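3. Data collection

3.1 Set-up

All episodes were recorded on the two-arm bench in the Holturero lab. Two operators did most of the teaching, Lucyna Urbańczyk and Leszek Krawczyk, with Maja Witkowska filling in through May. Both arms driven at once from a pair of hand-held leaders, no switching between them. We tried switching first, on the older Moltis data, and the operators hated it: long pauses while one arm hung there, and the policy learned the pauses.

Recording software is Relier, mostly unchanged. We log joint positions, gripper opening, the command sent (not just the one reached) and the chest-height view. Wrist views were logged as well but are left out of the main results, see 5.2. One start key, one stop key, one key for "bad, throw away". The throw-away key turned out to matter more than expected. Operators who had to go back later and mark bad episodes by hand simply did not do it.

3.2 Task family

Household sorting, small things, tabletop only. Items start at one place and must end at another: rack to tray, tray to rack, lidded container to either. The instruction is typed before the episode and is short. "Put the cup in the tray." "Empty the rack." We did not allow more than one sentence. Earlier instructions from the Moltis set ran to a paragraph and half of it was about things the arms were not meant to touch.

Three groups of episode, kept in seperate folders:

Single pick. One item, one arm, the other arm parked or holding still.
Hand-over. Item picked by one arm, passed, placed by the other.
Clear-down. Everything out of the rack, any order, either arm.

Clear-down is by far the slowest to collect. Resetting takes longer than the episode itself, and tired operators reset lazily, always the same items in the same corner. Zbigniew Wieczorek wrote a small script which prints a random layout before each reset. Crude, but the start positions spread out straight away. Where the layout was physically silly (a plate on its edge against nothing) the operator could skip it with a keypress. Skips are logged.

3.3 Amounts

Target was 1000 episodes for single pick and the same for hand-over. Clear-down was meant to reach that too and did not, we stopped when the bench was needed for Kurek. In total 2000 episodes from the first two groups go into training. Clear-down is used for fine-tuning only, and for the held-out test.

Before each session the operator did 10 practice runs, not recorded. This was Halina Marciniak's suggestion after looking at drift within a session: the first few episodes of the day were slower and had more regrasps than the rest. With the practice runs the difference mostly goes away. We have not tested whether the slower episodes actually hurt the policy. They may even help, more recoveries in them.

3.4 What counts as good

An episode is kept if the item ends where the instruction says, nothing is knocked off the bench and no arm hits a joint limit. Fumbles are kept. Dropped and picked up again, kept. Operator stops to think, kept if shorter than 3 seconds, otherwise the still part is cut out and the rest is joined up. Cutting is automatic and checked by eye on a sample only.

Two cases caused arguments:

(a) Item placed on the rim of the tray, then slides in. Kept.
(b) Wrong item moved out of the way, then the right one placed. Kept if the instruction still holds at the end. Krawczyk disagrees with this and would have dropped them. Results without group (b) are in the appendix, the differences are small but not zero.

3.5 Surroundings

We made no effort to tidy the bench for the recordings. The rack is awkward on purpose: black rods on a black top, seen from chest height, so the depth cues are poor and the floor bars are easily confused with the gaps. A white rack was used in pilot runs and the policy did well on it and then fell apart on the dark one. So all the reported episodes use the dark rack. Tray position relative to the rack was changed between sessions, between touching and a hand's width apart. Light was left as it was, lamps plus whatever came in from the window. Morning and afternoon sessions are both present, no attempt to balance them.

The wall was not masked or covered either. Scuffs and specks on it stay in the images. One early policy seemed to use them for working out where it was, which we only noticed when the bench was moved. After that we added random crops and shifts in training and the effect went down a lot.

3.6 Rest pose and empty episodes

Each episode starts with both grippers in view and open space between them. Not a fixed joint pose. Operators were told "somewhere near the sides" and left to it, so the start poses vary and the policy cannot rely on one exact start. Figure 3 gives an idea.

We also recorded empty episodes, with nothing in the rack and nothing in the tray. The right behaviour is to do nothing. Without these the policy closes its fingers on rack bars when asked to clear an empty rack, which is both useless and bad for the fingers. A small share was enough to cure most of it. The share that we ended up with was not tuned properly, we just stopped when the bar-grabbing stopped.

Figure 3. Chest-height view with rack and tray both empty, left and right grippers at the sides. Tray touching the rack. Lidded clear container at the back left.
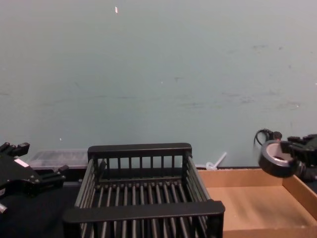 3.7 Known problems

Operator style leaks through. Urbańczyk tends to come at items from above, Krawczyk from the side, and the policy trained on both will sometimes start one and finish the other. Adding an operator tag as input fixes this but then a tag has to be picked at test time, we used Urbańczyk throughout.

Clock drift between the arm log and the camera log. Small, corrected after the fact with a fixed shift per session. A handfull of sessions had a shift which changed part way through and these were dropped whole.

Clear items are under-represented. They were hard for the operators to judge on screen and got skipped more often than they should have been. Numbers for clear items in section 5 should be read with that in mind.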